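Field gates, first night, late

My legs are done in but I don't want to sleep before I've got this down. First proper night of Endalard and I am so happy I came a day early! The crew pass let me in at 6 in the morning, and by the time I'd found my tent spot the mist was lifting off the lower field and somebody on the main stage was checking the same snare drum over and over. I could have listened to it all day.

Most of the morning went on walking the market rows with Roy Haslam. Roy runs the trader pitches and has done for years, and he walks fast. There are 58 food stalls this June, up from last year, and he wanted every one of them trading by noon. We nearly made it. The dumpling van had a gas fitting that didn't match, so Roy borrowed one from the pizza people two rows over, and everyone got a free slice out of it (I don't understand why we got the slice, but I ate it).
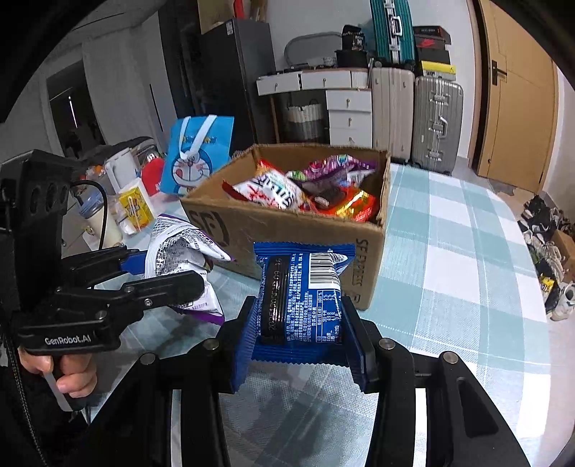 Ruan Van der Merwe

Where was I? The stalls. My favorite so far is Tang, a tiny place up by the willow gate doing cold noodles with a peanut sauce so good I went back before I'd walked off the first bowl. They applied three years running before they got a pitch. The woman at the counter told me they'd driven through the night with the noodles in coolers and their two kids asleep on the rice sacks. I hope they sell out every single day.

The new cup scheme seems to be working too. You pay a deposit on your first drink and get it back at any bar, and by mid-afternoon there were children going around with stacks of cups up to their chins, making a fortune. Last year the grass by the second stage was all crushed plastic by dinnertime. Tonight I walked across it in my socks, because my boots were soaked from the water point, and it was fine. 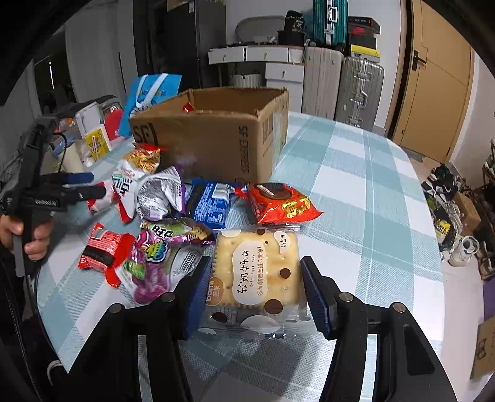

Soft nougat crackers, milk and salt flavor.

Then the music, finally. Zoltorow came on at 9 and I have no good way to write about it. I'd only heard the one record, which is quiet, nearly all piano, and I was expecting to sit down for it. They had two drummers! The tent holds 700 and it was packed to the ropes, with more people standing outside where the side panels had been rolled up. They stretched the slow song from the end of the record out until the whole tent was humming the low part, and the man next to me had his hat pressed to his chest. I sang so hard I've got that scraped feeling in my throat now.

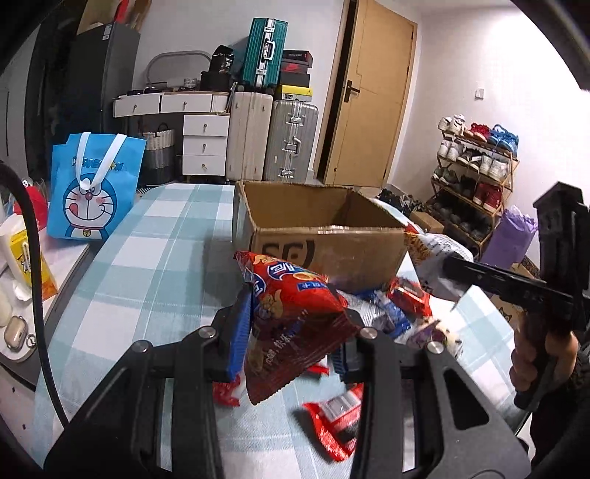 I lost Roy somewhere in the second half and found him afterward by the lantern path, arguing happily about whether Gistemport would get their full set in before curfew tomorrow. He says no chance. I say they'll play until the power goes off. We have a bowl of noodles riding on it.

Things for tomorrow: dry socks, refill the big bottle, get to the willow gate before the line starts. Ask about the bread workshop. It's raining a little on the tent now and someone far off is still playing an accordion, pretty badly, and I love it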